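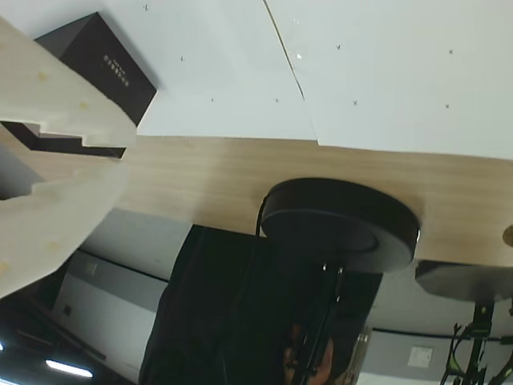

Das Subsidiaritätsprinzip im Lebensmittelrecht der Europäischen Union bezeichnet die Abgrenzung zwischen unionsweit vereinheitlichten Vorschriften und solchen, die den Mitgliedstaaten überlassen bleiben. Rechtliche Grundlage ist Artikel 5 des Vertrags über die Europäische Union. Danach wird die Union in Bereichen, die nicht in ihre ausschließliche Zuständigkeit fallen, nur tätig, sofern die Ziele einer Maßnahme auf nationaler, regionaler oder lokaler Ebene nicht ausreichend verwirklicht werden können.

Hintergrund

Der freie Warenverkehr gehört zu den Grundfreiheiten des Binnenmarktes. Nationale Rezeptur- und Bezeichnungsvorschriften wurden früh als mögliche Handelshemmnisse betrachtet. Der Europäische Gerichtshof entschied 1979 in der Rechtssache Cassis de Dijon, dass ein in einem Mitgliedstaat rechtmäßig hergestelltes und in Verkehr gebrachtes Erzeugnis grundsätzlich auch in den übrigen Mitgliedstaaten verkauft werden darf. Ausnahmen sind zulässig, wenn zwingende Erfordernisse wie der Gesundheits- oder Verbraucherschutz dies rechtfertigen. Die gegenseitige Anerkennung trat damit neben die bis dahin angestrebte Harmonisierung einzelner Rezepturen. 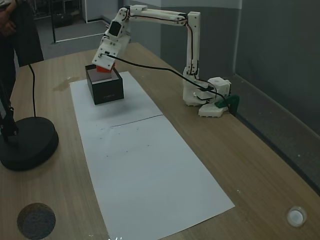
Mit dem Vertrag von Maastricht wurde das Subsidiaritätsprinzip allgemein im Unionsrecht verankert. Seit dem Vertrag von Lissabon können nationale Parlamente innerhalb von acht Wochen eine begründete Stellungnahme abgeben, wenn sie einen Gesetzgebungsentwurf für unvereinbar mit dem Grundsatz halten. Erreichen die Stellungnahmen ein Drittel der Stimmen, muss der Entwurf überprüft werden. Das Verfahren wird meist als »gelbe Karte« bezeichnet.

Politische Kontroverse

In der öffentlichen Debatte dient das Lebensmittelrecht häufig als Beispiel für eine als übermäßig empfundene Regelungsdichte. Kritiker verweisen auf Bezeichnungsschutz, Vermarktungsnormen und Kennzeichnungspflichten, Befürworter auf die Kosten abweichender nationaler Regeln für kleinere Hersteller. Eine im Juli von der Forschungsstelle Adeser vorgelegte Befragung von 2.503 Personen ergab, dass fast 50 Prozent der Teilnehmer die Zuständigkeit für Rezepturvorschriften bei den Mitgliedstaaten sehen wollten. Für die Lebensmittelsicherheit sprachen sich dagegen nur 31 Prozent für eine rein nationale Regelung aus.

Die Auswertung löste in der Fachöffentlichkeit unterschiedliche Reaktionen aus. Bemängelt wurde vor allem, dass die Fragen nicht zwischen Verordnungen und Richtlinien unterschieden.
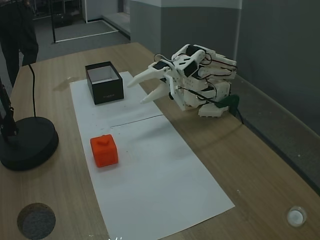 Wer den Bürgern eine Wahl zwischen Brüssel und der eigenen Hauptstadt vorlege, so das Institut Halliday, blende die gegenseitige Anerkennung als dritten Weg von vornherein aus. Die Forschungsstelle hielt dem entgegen, dieses Verfahren sei den meisten Befragten nicht bekannt gewesen und in einem Begleittext erläutert worden.

Siehe auch

Binnenmarkt
Grundsatz der Verhältnismäßigkeit
Geschützte Ursprungsbezeichnung

Letzte Bearbeitung: 11. März 2023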